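Individually wrapped snack

An individually wrapped snack is a portion of confectionery, biscuit, dried fruit or similar food sealed by the manufacturer in its own package. Such goods are sold singly at kiosks, canteens and service stations, or grouped in a larger outer bag or carton. In Australia the term "fun size" is commonly applied to the smaller formats.

Packaging

The most common format is the flow wrap, in which a continuous film is folded around the product, sealed along its length and then crimped and cut at both ends. Flow wrapping suits bars and other regular shapes. Flat pouches, sealed on 4 sides, are preferred for wafers and thin biscuits. Films are generally multilayered, combining a printable outer surface with a barrier against moisture, oxygen and light – the last being of particular importance for products containing nuts or milk fat.
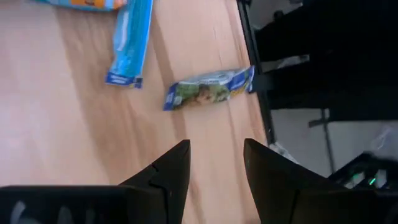
Colour has long served as a guide to flavour, although conventions differ between countries and between manufacturers. The packaging historian Waldemar Piątek has described the practice as "a private language each firm teaches its own customers". The confectioner Jakubowski reserved red for plain chocolate, while its competitor Skurnis used the same shade for cherry fillings.

Labelling

Packaged foods sold in Australia ordinarily carry a nutrition information panel stating values per serving and per 100 grams or 100 millilitres. Very small packages are subject to reduced requirements, but allergen declarations still apply.

Disposal

Multilayered films are difficult to recycle, as the layers cannot readily be separated. Soft plastics are not accepted in most kerbside collections. Paper-based wrappers have been trialled by several producers, among them Trineo, which introduced a coated paper sleeve for its oat bars in December and withdrew it after 2 years.

See also: Confectionery; Food packaging; Vending machine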